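May, notebook, biosecurity desk exercise

Second run of the Grodness tabletop. Same premise as last time: powder letters reported at two sorting offices, a hospital with a cluster of fevers, and no confirmed agent for the first day. Pejman Shokri ran the clock, I kept the log, Purificación Moya played the regional health office and was harder to please than in the first run.

Start 09:30. The first inject went out on paper because the Kollel message board was down again. I have asked for it to be fixed before the next run. Paper slowed the players down a bit but they read it more carefully, so I'm inclined to keep a printed copy of inject 1 whatever happens.

The main trouble was the sample chain. We had assumed a sealed sample would leave the sorting office, go to the police, and reach the reference lab with one form. The players used 3 forms, two of them asking for the same details in a different order. By the time the lab desk signed, the suspect letter had been written down under two different reference numbers.
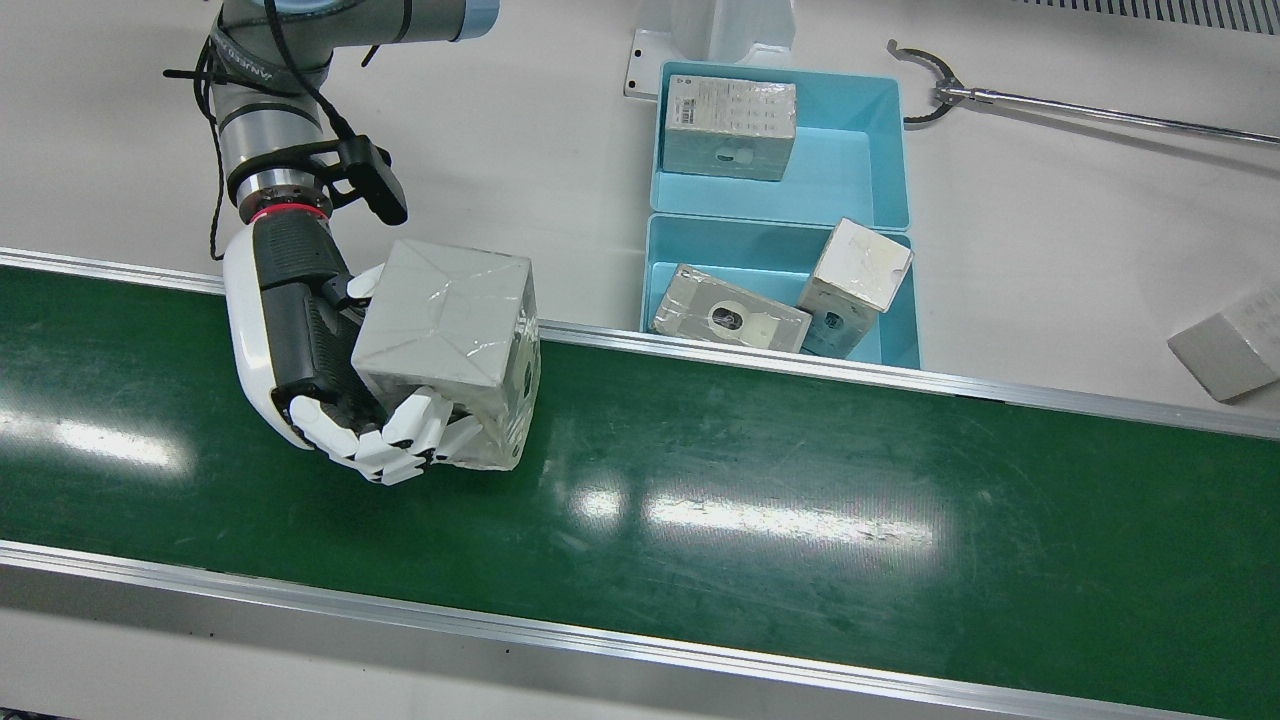
Pejman wants a single form with a tear-off strip. Purificación says the police side will never give up their own form, so the strip should carry our number and theirs next to each other. I agree with her. Draft to do.

Public line: we gave the players a phone bank script for 3000 calls in the first afternoon. The script held up for people asking about post they had already opened. It had nothing for people who had handled parcels at work, and nothing for anyone asking about pets. The phone desk made up its own answers and two of them disagreed. Need a page for each.

Stocks: antibiotic courses were issued to everyone on the sorting floor, including the shift that had gone home before the letter arrived. Stindness (the depot in our scenario) ran short at 14:10. The health office had asked for the shift list at 11:00 and got it at 13:20. The list existed the whole time, in a drawer at the sorting office, and no inject told the players to ask there. That one is our fault. Rewrite inject 4.

Decontamination was skipped over too quickly. The players said "site closed" and moved on. Next time the Kiani team should be made to say who closes it, who pays for the hours, and what test result opens it again.

Rumour inject (fake post about the water supply) took 30 minutes to get a reply. Everyone agreed it was false, and then they waited for each other to say so.
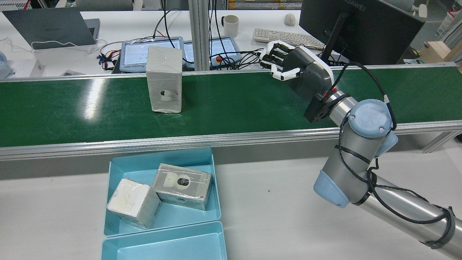 ## To do before run three

- One sample form with both numbers on the strip (me)
- Phone pages for parcel handlers and for pets (Purificación)
- Inject 4 rewritten, shift list moved to the opening pack (Pejman)
- Name one person who can answer a rumour without sign-off
- Ask Kiani for their site reopening checklist, the older version had the air sampling steps
- Print inject 1 even if Kollel is back up

Clock stopped 15:45. Log sheets are in the blue folder, page 6 is out of order.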